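Birnano 2.4 : la planification bimanuelle passe à un ordonnanceur unique

Septembre – Par Helmi Ikonen

La version 2.4 de Birnano, la pile logicielle de manipulation développée par Sistari, est disponible pour les laboratoires partenaires. Le changement principal concerne la planification des deux bras, confiée à un seul ordonnanceur. Jusqu'à la 2.3, chaque bras disposait de son propre planificateur et les conflits étaient arbitrés après coup par un module de surveillance, qui figeait l'un des deux bras lorsque les volumes balayés se recoupaient.

« L'arbitrage tardif coûtait du temps et produisait des arrêts difficiles à reproduire », explique Ayten Türkmen, responsable du module de contrôle. Les trajectoires sont désormais calculées dans un espace articulaire commun, puis découpées en segments horodatés. Si un segment devient invalide, seul celui-ci est replanifié, et l'autre bras poursuit son mouvement tant que la marge de distance est respectée. Le temps médian de replanification annoncé est de 43 ms, contre 101 ms pour la version précédente, à matériel identique.

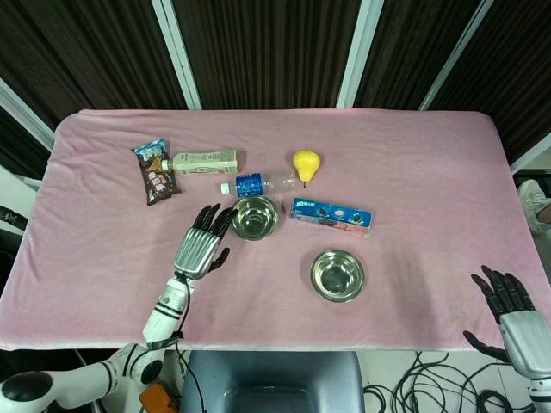

La perception a été revue en parallèle. Le module de segmentation traitait mal les emballages souples et les récipients en métal poli, dont les reflets généraient des points aberrants dans la carte de profondeur. La 2.4 associe à chaque objet un indice de confiance par région et écarte de la recherche de prise les zones situées sous un seuil réglable. Isamu Tamura, qui a écrit cette partie, précise que le seuil par défaut est volontairement prudent : un objet transparent peut rester sans prise candidate, auquel cas le planificateur demande un second point de vue avant d'abandonner.

La validation s'appuie sur un jeu de 2 389 séquences de rangement sur table, rejouées en simulation puis, pour 215 d'entre elles, sur robot. Sistari ne publie pas encore le taux de réussite par catégorie d'objets. Kerttu Hämäläinen, chargée des essais sur le site de Clostton, indique que les échecs restants se concentrent sur les surfaces textiles, où l'estimation du plan d'appui varie avec les plis. Un correctif est à l'étude ; il remplacerait le plan unique par un maillage local.

Côté outillage, le visualiseur affiche les segments des deux bras sur une même ligne de temps, avec le motif de chaque replanification. Les journaux changent de format. Un convertisseur en ligne de commande est fourni, mais il ne reprend pas les annotations manuelles antérieures à la 2.2. Les fichiers de configuration des mains doivent également être régénérés, le couple maximal étant maintenant défini par doigt.

La branche 2.3 ne recevra plus que des correctifs de sécurité.

Contact : rédaction Kazlauskienė | © Kazlauskienė, tous droits réservés | Haut de page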